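Getting a whiteboard properly clean (and keeping it that way)

Posted by Gayan Hettiarachchi, 2022-01-24

Quick one because three people have asked me this month. Small framed whiteboards, the sort you lay on a table or prop on a shelf. Gone grey, smeary, ghost of last year's shopping list still on it. You don't need a new one. You need a rag and ten minutes, less if you don't stop for tea.

What you want to hand

Dry felt eraser. Two soft cloths, old T-shirt is fine. Cotton buds. Warm water with a drop of washing up liquid. Surgical spirit or whiteboard spray, whichever is in the cupboard. I use Flikero spray, it came free with the pens. A fresh black marker as well, and I mean fresh, one that writes without you leaning on it.

No scourers. No cream cleaner. No kitchen sponge with the green side. They scratch, and once the surface is scratched the ink gets in and stays in.

Lay it flat first

Take it off the wall or the easel. Flat on a table, plenty of room round it so you can get at the edges. Doing it upright means drips down behind the frame, and if the backing is cardboard it swells. Lakmal Debnath ruined a nice one like that in May, the whole bottom edge bellied out like a loaf.

Move the magnets and clips and so on. Put them in a mug or you'll be on your knees looking for them.

Do a test stroke

Before any liquid goes on. One line with the fresh marker, anywhere, doesn't matter what shape. Count to twenty. Wipe once with the dry felt.

If it comes off clean, the surface is sound and all you've got is dust and old ink. Carry on with the soap and water.

If it leaves a shadow, go to the spirit.

If it leaves the whole line, more or less, either the coating has had it or you've picked up a permanent marker. Check the pen!! I have done this. Twice.
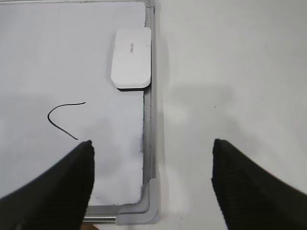
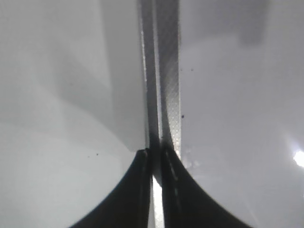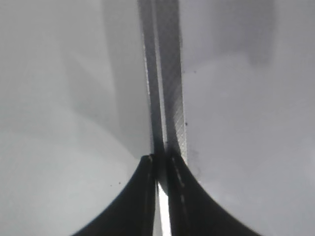
Next job is the dry wipe, and people rush it. Felt side down, straight strokes, top to bottom, then side to side. Light hand. Don't scrub in circles, it just moves the powder about. Go over the blank parts too and not only where you can see pen. On the board in the first picture there's one thin black line and you'd think that was the lot, but look lower down and there are faint grey smudges over the white, and a dark greenish trace along the inside of the rail. That trace wants a cotton bud, the felt won't get in there. Leave it till the wet stage.

Knock the eraser out over a bin when you're done. Outside if you can. If the felt is black and shiny it's full, and a full eraser puts back as much as it takes off. Wash it in cool soapy water, squeeze, dry overnight on its side. Don't use it damp.

Soap and water

Cloth damp, not dripping. Wring it till your hands hurt. Wipe the whole surface, turn the cloth, wipe again. Second cloth straight after to dry. Don't let it air dry or you get tide marks and you'll think it's still dirty and start again.

That sorts most boards. Stop here if the white looks white.

Spirit, for the stubborn stuff

Window open. A little on the cloth, not on the board. Small patch, wipe, clean bit of cloth, next patch. The grey lifts quite fast and the cloth goes a horrible colour, which is very satisfying.

Old lines that won't shift: draw over them with the fresh marker, then wipe while it's still wet. Sounds daft. The new ink loosens the old. Works on permanent marker too, most of the time. May need three or four goes.

Then soap and water agian to get the spirit off, and dry. Don't skip this. Spirit left on makes the next lot of ink grab.

The frame and the corners

The bit nobody does, me included for years. Ink dust collects where the rail meets the writing surface and every time you wipe near the edge you drag some of it back across.

Cotton bud, dipped in the soapy water, run along the inside of the rail. Slowly. Bin it when it goes dark, take another. Metal rails can take a touch of spirit as well. Go easy on plastic corners, some go cloudy with it, so soap only unless you've tried a hidden spot.

Really packed gap? Wooden cocktail stick, wrapped in a bit of damp cloth. Never a knife. Wulan Yusof used a knife, and now has a board with a stripe.

Wipe the outside of the frame while you're there. Dry everything. Turn the board over, check the back hasn't got wet, wipe the table where it was lying.

How often

Dry felt every time you finish with it, there and then. Ink left overnight is easy, ink left a fortnight isn't.

Soap and water once a week if it's used daily. Mine in the kitchen gets it when I remember.

Spirit only when it ghosts. Too much of it and the surface goes dull over time. Some people polish theirs with car wax after. I tried it on an old Bekden board, it was lovely for a week and then the pens started skipping. Wouldn't bother.

Storing it

Flat or upright, either is OK, just not leaning at a slope with something heavy against it. Out of direct sun. Pens lying down, caps on till they click. Keep the eraser off the writing surface if it's going away for a long while, the felt can leave a mark where it sits.

Couple of questions from last time

Sunil Seneviratne asked about baby wipes. Fine in a pinch, but they leave a film. Follow with water and dry it.

Sajib Cassim has a board with tape marks, from making a rota grid. Peel what you can with a fingernail, then a dab of cooking oil on the sticky bits, leave five minutes, wipe, then plenty of washing up liquid to get the oil off. All of it, or the pen won't write there.

And toothpaste, someone always asks. No. It's gritty. Same as the cream cleaner.

Will do glass boards another time, they need diferent pens and I've only got the one to practise on.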